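Kemirley Open House, June 2018

We got to Kemirley a little before ten and the parking lot was already filling up, so we left the car down by the creek and walked. If you haven't been, it's an old boarding house at the edge of Lullville that now runs classes in all the home stuff many of us never got taught: mending, ironing, bed making, laundry, packing. Once a year they open every room and let people wander through, and I loved it!

Downstairs was the laundry, with a long sorting counter and a wall of thread that I could have stared at all morning. I paid $3 for a paper booklet on stain removal and have already used it twice (red wine, then beet juice – both mine). The house has 76 sets of sheets in rotation, and the woman at the counter told me they wash them in the same order all year long and start over in October.

Then up the back stairs, which are steep, so hold the rail. The hallway has framed linens from all over, including a gorgeous embroidered towel from Cáceres, and the Plivano room at the far end is set up for mending by hand. My husband sat down there to learn a blind hem and did not get up for 60 minutes. I have never seen him so pleased with a pant leg.

I went on to the bedrooms, where folding is taught right on the bed. It makes so much sense once you try it. You get a big soft surface at a good height, and you can spread a sleeve or a flap out as far as it wants to go. Dark clothes on a pink fitted sheet are a smart match too, with every edge easy to find and every speck of lint showing up, so you know what needs a brush before it goes in the drawer.

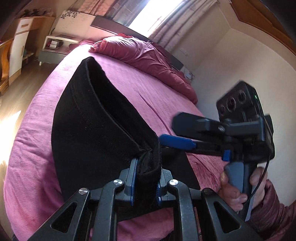

Ovidiu Stoica told me he would do it the other way and brush everything first, on a hanger, and that lint folded into a black top only gets pressed in deeper. I tried his way at home on two sweaters and I think he's right, though it does take longer.

Lunch was soup and rolls on the porch. The sign-up sheet for the fall classes was by the door, and we put our names down for ironing.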